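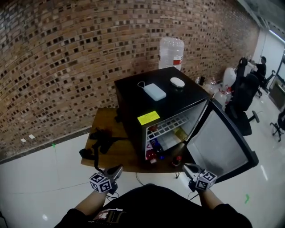 Two years of running costs ought to have been in the paper before anyone was asked to vote on it, according to one reader who wrote in after the Tullodcombe equipment plan went online in January. The same reader wanted to know why the cheapest line in the budget got the longest explanation.

It's a fair complaint. The plan asks for 16 pairs of hand-held grippers, to be bought through Vuvow, at $673 a pair. People hold them and do ordinary jobs, such as opening a small fridge, and the recordings are meant to teach robot arms the same moves. The arms themselves, a model called the Tataden, are priced "on request." That is a strange thing to find in a spending plan.

Supporters say the grippers can be bought first and the arms decided on later. Perhaps. But money spent on recordings has a way of becoming the argument for the next purchase, and the plan sets no point at which Tullodcombe could look at the results and stop.

Srithong, the other bidder, offered a rental deal with a 20 percent discount in the second year. The plan gives it one paragraph and turns it down for "limited flexibility," without saying what that means. Training is down for $2,801, with no word on how many people that covers. Storage for the recordings has no figure at all.

A revised version is due in March. Vuvow has been asked for a price on the arms and had not supplied one by noon.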